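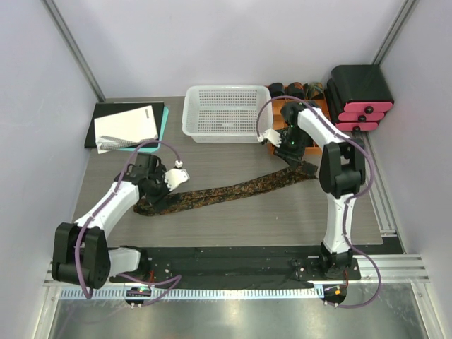 Our project for the Household Textiles unit started with neckties, scarves and sashes, the long thin things that never seem to stay folded in anybody's drawer. We wanted to find out which way of folding them holds up best when the drawer gets opened and shut all day long, the way it does in a real house with real people in a hurry. The narrow ones gave us the most trouble by far. A dark strip with a small floral print in orange, rust and olive is a good case, because one end is rounded and the other widens out to a pointed corner, and whatever you do at one end seems to travel all the way to the other. Pull it out long and the wide end bunches into overlapping folds before you have even begun! A plastic basket with rows of small holes in the walls was our choice for the finished pieces, mostly for the smooth rim, which doesn't catch on thin cloth.

We tried 4 folds in all. Two came from our grandmothers (thank you both, you were very patient on the phone), one came from the Watmont booklet in the school library, and the last was King-fai Chiu's own idea, a loose roll started from the narrow end and tucked under itself. We did 137 trials before the July break and brought the total up to 178 afterward, when King-fai and I had the back table at Kandmont Hall to ourselves most mornings and could leave our things out overnight.

For each trial we folded one piece, set it in a drawer with its neighbors, and opened and shut the drawer 90 times. Then we wrote down whether it had kept its shape, slipped a little, or come undone. I will admit that "slipped a little" caused more arguments than anything else in the project, and we ended up going back over the early sheets together so that we were both using the words the same way.

The loose roll did best on narrow pieces. On wide scarves it was only fair, and the booklet fold beat it easily.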